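Students' robot takes on the laundry, one pair of hands at a time

14 comments | 31 shares

IVNESS – The Toivonen College robotics club has spent most of September trying to get a machine to fold clothes on a sofa, a job its members freely admit to avoiding at home.

The club is preparing for the Carkik Cup, a student contest in household robotics, where the folding round is worth 80 of the 172 points on offer. A team can fetch the cup, water the plant and shut the drawer without a fault and still finish behind somebody who can deal with a shirt.

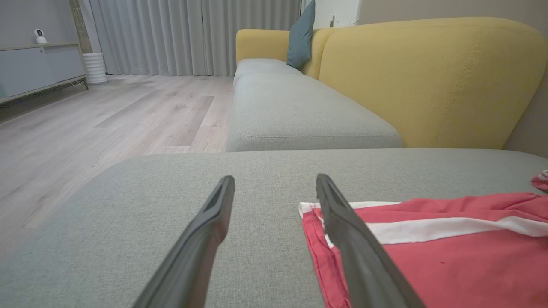
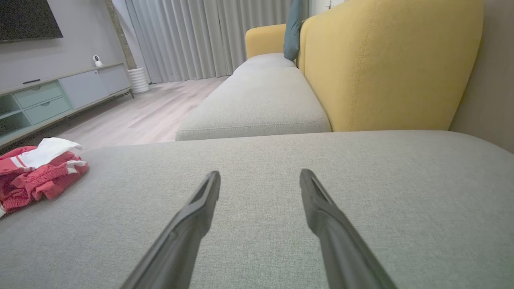
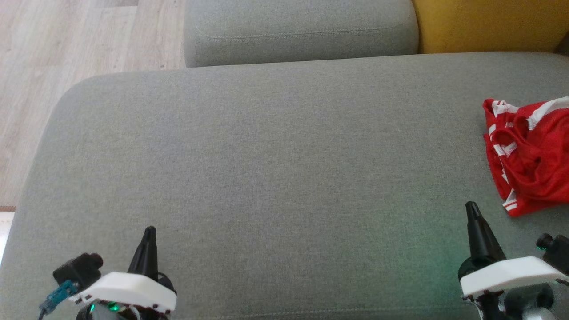
Red and white kit on the grey seat during club practice in Ivness.

"Last year we skipped the folding and thought we were being clever," said Venla Kuusisto, the team captain. "We came second from bottom. The team below us had set off a fire alarm."

Her robot is called Vorurier. The name was picked from suggestions in a shoebox and is spelled three different ways on the club's own paperwork. It has two arms, each ending in a gripper with a pair of dark fingers, and it learns by copying. A student takes hold of a set of control handles and folds the garment through the robot, over and over, and the recordings are used to train the program that will have to manage alone on the day.

The part that surprises new members is the "over and over". Each recording counts as one go, and the club wants 70 good ones for every kind of garment before it trusts the result. A good one means no dropped sleeve, no long pause while the driver thinks about tea, and no finishing touch with a human hand. That last rule was added after a spell in which the folds became suspiciously crisp.

Heikki Nurmi teaches electronics at the college and runs the club after lessons. He has banned the word "nearly" from the logbook.

"They would write 'nearly folded' and I would go and look, and it was a heap," he said. "A heap is a perfectly respectable result. Write down 'heap' and we can all learn something from it."

The logbook now contains a great many heaps. There is also one "envelope?", two "swan" and a page where somebody has drawn what the garment was supposed to look like, with arrows. Members take turns as scribe, and the handwriting gets noticeably worse towards half past five.

Folding on a sofa is the contest's idea. A table would be flatter and kinder, but the rules say the task must be done where washing ends up in a real home, and whoever wrote them evidently knew a few real homes. A padded seat gives when it is pressed. Push a finger down to get under a hem and the cushion goes down with it, taking the hem along, so that the fingers close with great confidence on nothing at all.

The team's answer, arrived at after a fortnight of arguing, is to come in low from the side and slide. Kuusisto compares it to getting a spatula under a fried egg. A rival faction within the club prefers to pinch the cloth at a crease and lift. Both methods are being recorded, and relations are described as cordial.

Sports kit has proved harder than cotton. It slips, it springs back, and stripes that ought to help a driver line up the edges have a way of going off at an angle halfway through. The club was warned about this by a team from across the county and took no notice, believing it to be a trick.

There have been smaller troubles. For several sessions the robot could fold a shirt only if the shirt began with its collar to the left, because that was how everybody had been putting it down. Nurmi's cure was to have a first-year throw the clothes on to the seat from two steps away, with eyes shut. The post is officially known as Director of Mess and there is a waiting list for it.

The first attempts without a driver came last week. Vorurier folded a tea towel in half, waited, and folded it in half again, to applause. Given a pair of shorts, it tucked one leg under the other, patted the result and then carried on patting until it was switched off. The logbook entry reads "heap (tidy)".

"I was prouder of the patting than I should have been," Kuusisto said. "None of us taught it that on purpose. We went back through the recordings and found that I do it every single time. So that's me, apparently. I pat laundry."

She has since tried to stop, with mixed results, and her own recordings are being checked for it by the others, who are enjoying the work a good deal.

Money is the usual amount, meaning not much. The club pays its way with a repair stall at the college's open evening, where members will look at a dead toaster or a silent radio for a small donation. Nurmi would like it known that the stall does not do phones. He would also like whoever left the bread maker to come and collect it.

Parents have taken an interest too, mostly of a pointed kind. Several have asked when their sons and daughters might bring the new skill home. The club's position is that its members are trained to fold clothes through a robot and cannot be expected to do it without one.

The rules for the cup allow each team ten minutes in the folding round, with the clothes tipped out of a bag by a judge. Points are given for shape, for stacking and for leaving the sofa as it was found. Clothes that end up on the floor lose a mark each, even if they are folded when they get there, a point on which Toivonen has written to the organisers and received a short reply.

At the present rate Vorurier would get through three items in its ten minutes. The team hopes for five. Kuusisto says the gain will have to come from the gaps between moves, as the robot inherits every hesitation of the people who taught it, and some of those people are very thoughtful.

Practice goes on after lessons until the contest, and the club is still taking members. No experience is needed, with robots or with laundry. Anyone with unwanted T-shirts, in any size and with or without holes, can leave them at the college front desk marked for the robotics club. Socks are not wanted. The club has seen what happens with socks.

Contact the newsdesk | © Ivness news pages | Back to top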